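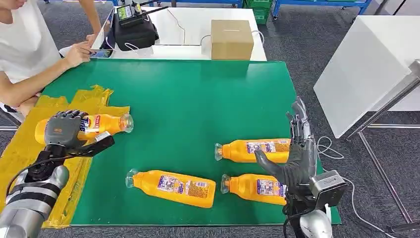 Bimanual container handling is the use of two robot hands to grasp, turn and place household containers such as detergent bottles. It is studied both as a shop-floor task, where bottles are sorted or packed, and as a household chore, where they are shelved or poured. As of January 30, 2022, no general-purpose machine was in regular home use for this work.

Background

Conventional packing lines handle bottles with fixed guides and suction tools set up for a single shape. Multi-fingered hands are slower but can be moved between products without new tooling. The Mitach trials, begun in May of the previous year, compared the two methods on bottles lying on their sides.

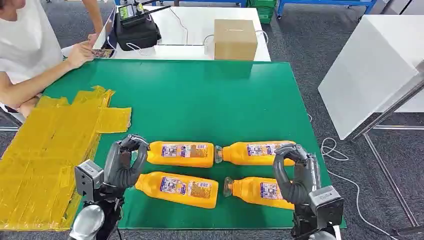

Reading time: 2 min

Difficulties

Bottles lying close together leave little room for fingers. A smooth body may roll when touched off center, and liquid inside shifts the load as the bottle is tilted. In the Warerum test series, 3523 grasps were logged on filled bottles with a mass of 800 grams. Most failures occurred during the turn from horizontal to upright.

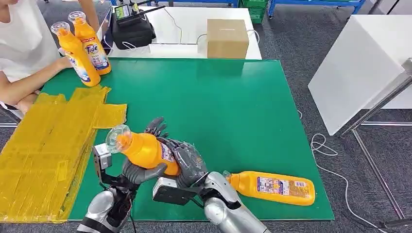
Two-handed grasp of a detergent bottle on a work mat.

Performance

Sarkar, a control package developed at Trirkbridge, needed 29 seconds on average to pick up a bottle and stand it upright. A later version reached 49 bottles per hour under supervision, well below the rate of a manual packer. Opening caps and measuring doses remain separate problems and were left out of both series.

See also: Dexterous manipulation; Domestic robot; Pick and place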